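How a Robot Learns to Move a Test Tube

By the Prosser Young Readers desk
May 2, 2023

Pick up a pencil. You probably did it without thinking. Your eyes found the pencil, your arm moved toward it, and your fingers closed with just enough force. You have had years of practice at this, starting when you were a baby grabbing at blankets and spoons.

A robot starts with no practice at all. Its motors work and its joints bend, but it has no idea what to do with them. Someone has to give it that knowledge, and there are two main ways to do it.

Two ways to teach

The first way is to write rules. A programmer can tell a robot arm to move to a certain spot, close its fingers, lift, and move to another spot. This works well in a factory where the same part arrives in the same place every time. Robots have welded car doors this way for a long time.

Rules get harder when things change. If a tube is a little to the left of where the rule says it should be, the fingers close on air. The programmer could write another rule for that, and another for a tube that leans. Soon there are too many rules to write.

The second way is to show the robot many examples and let a computer program look for patterns in them. A program like this is called a learning system. You learned what a dog is in the same manner. People pointed at dogs, big ones and small ones, and after a while you could spot a new one by yourself.

What is an example?

For a robot, one example is a recording of a job from start to finish. The people who make the recordings usually call it an episode or a demonstration. It has several kinds of information in it:

What the cameras saw, many times each second.
How far each joint in the arms and fingers was bent at each moment.
What the robot was told to do next.
A short sentence naming the job, such as "hand the tube from the left hand to the right hand."

All of these have to line up in time. If the camera pictures are half a second behind the joint numbers, the learning system will match the wrong picture with the wrong movement. It would be like watching a movie when the sound doesn't fit the actors' lips.

Who moves the robot?

During a demonstration, the robot is not deciding anything. A person steers it. This is called teleoperation, which means working something from a distance. The distance can be very short, and the person may be sitting in the same room.

There are different tools for steering. Some operators wear gloves that measure how their fingers bend. Some hold a controller in each hand, a bit like the ones for video games. Others move a second, smaller pair of arms, and the big robot copies them.

At the Grilten lab, the job for the month of May is test tubes. Labs use a lot of them, and moving them from place to place takes up time that scientists would like to spend on other things. The project is named Dirnine. Its goal is a two-handed robot that can take a capped tube out of a rack, pass it from one hand to the other, and put it back in a different hole.
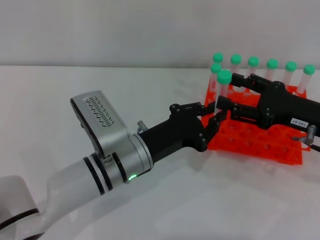
Tubes are a hard thing to start with. Clear plastic is difficult for a camera, which sees whatever is behind the tube as well as the tube itself. A bright cap is much easier to find. Tubes are also round, so they can turn or slide between two fingertips if the squeeze isn't even. Squeeze too hard and the tube can pop out sideways, the way a wet bar of soap does.

Then there is the matter of two hands. When you pass a cup to your friend, you hold on until you feel your friend take it. A robot with two hands has to do the same thing with itself. The second hand must have a good grip before the first one lets go. The two hands also have to share a small space without bumping knuckles, and there are neighboring tubes close by that should stay where they are.

Why so many?

The Dirnine team has recorded 1,452 demonstrations. Of these, 299 were set aside and are not used for teaching at all. They are saved for checking. After the learning system has studied the others, the team compares what it would do with what the operator did in the saved ones. Your teacher does something similar when a math test has new problems on it. If the test used the same problems as the homework, you could get them all right just by remembering the answers.

The demonstrations need to be different from each other. Before each one, an operator changes something. The rack might be moved closer or turned a little. The tube to pick might be in the back row this time. The lights in the room might be brighter or dimmer. If the rack sat in one place for every recording, the learning system might learn only that one place.

One list of changes taped up in the lab has 44 lines on it. Operators work down the list and start over at the top.

Mistakes

Operators drop tubes, too. Steering mechanical fingers is slower and clumsier than using your own, and most new operators need 2 days of practice before their recordings are kept.

A recording with a dropped tube is marked as failed. It might seem smart to throw all of these away, but some are worth keeping. If the operator misses the tube, backs up, and gets it on the second try, the recording shows how to fix a mistake. A robot that has seen only perfect work may get stuck the first time something goes wrong.

Other recordings do get thrown out. A camera may have stopped halfway through, or somebody's sleeve may have covered the lens. A person watches each recording and decides. It is slow work, and it has to be done before the learning can begin.

After the recordings

Next, the recordings go to a set of powerful computers. The learning system makes a guess about how the robot should move, compares the guess with what the operator did, and changes itself a tiny bit to be closer. It repeats this a huge number of times. This part is called training.

Then the team puts the trained system in charge of a robot and watches, with a person's hand near the stop button. Early versions often reach for the right tube and close the fingers too soon. When the team sees the same mistake again and again, they go back and record more demonstrations of that part of the job.

Try it yourself

You need a friend, a capped marker, and a cup for it to stand in. Put the marker in the cup and close your eyes. Your friend is the operator and may use words only, such as "left," "down," "close your fingers," and "stop." See how many words it takes to get the marker out of the cup and into your other hand.

Write down the words in order. That list is one demonstration. Now move the cup to a new spot and follow the same list again with your eyes closed.

Words to know

Demonstration: a recording of a job being done, used to teach a robot.
Joint: a place where an arm or finger bends.
Learning system: a computer program that finds patterns in examples.
Teleoperation: steering a machine from a distance.
Training: the time when a learning system studies its examples.

More in this series: How Nutanness Sorts Its Apples by Camera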